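Hello, and thanks for opening the README. I'm Augustina, and this is the data card for **Halside**, our kitchen counter recordings for comparing two grippers on the same small white arm. If you only want the files, skip to Layout. If you want to know why some episodes are odd, please read the lot (it isn't long!).

## What we were trying to find out

Ehsan Sial and I had been arguing for months over whether the Prernetti gripper was worth the extra bother over the Chrysikopoulos one. The Prernetti holds fruit more gently, the Chrysikopoulos closes faster, and we each had a favourite. So we picked one counter, one bamboo board and one plate of fruit, and set both of them the same job: pick something up from the plate, put it on the board, go back to the start.

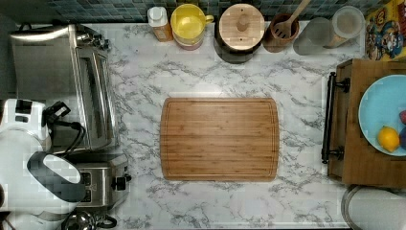
We kept the clutter on purpose. A bare bench makes every gripper look clever, and both of ours had done beautifully on the bare bench in Firnisthorpe. Put a toaster and a row of jars at the back and the planner has to work much harder — you'll notice the paths get longer and a bit fussy. Kayode Abubakar wrote the controller settings and left them alone for the whole set, so any difference you find shouldn't be down to tuning.

## What's in the set

- 275 episodes altogether, of which 118 use the Prernetti gripper and the rest use the Chrysikopoulos.
- Overhead view for every episode. It's the one I'd start with, as the board and the plate stay easy to find even when the arm is reaching right over the board.

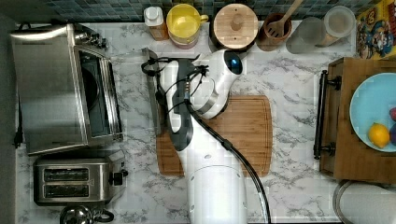 - Side view for most episodes. It sits lower and sees much more of the backsplash, so do check your colour settings before training on it.
- Joint positions and gripper opening, saved at the same rate as the video.
- A short text note per episode, typed by whoever was running it. Gualtiero's are very thorough. Mine say things like "fine" and "lemon again".

## Layout

Each episode has its own folder with `overhead`, `side`, `joints.csv` and `note.txt`. The gripper name is in the first line of the note. Please don't guess it from the folder number, as we swapped back and forth quite a lot.

## Known problems

1. 12 episodes have no side view at all. I've left them in and marked them `no_side`.
2. The side view was nudged more than once, so the angle isn't the same all the way through. Heike Böttcher has a script that lines the views up using the corners of the cutting board, and it copes pretty well.

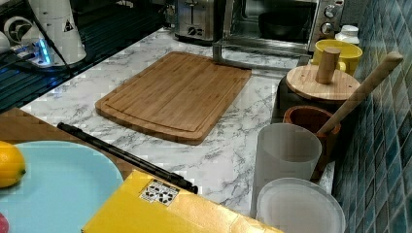 3. Timestamps drift a little in the longer runs. Anything over 90 seconds is worth a look before you trust it.

## Changes

25th February — side views re-exported, two broken notes fixed. Wrist camera files should follow in April, if Kayode gets the syncing sorted.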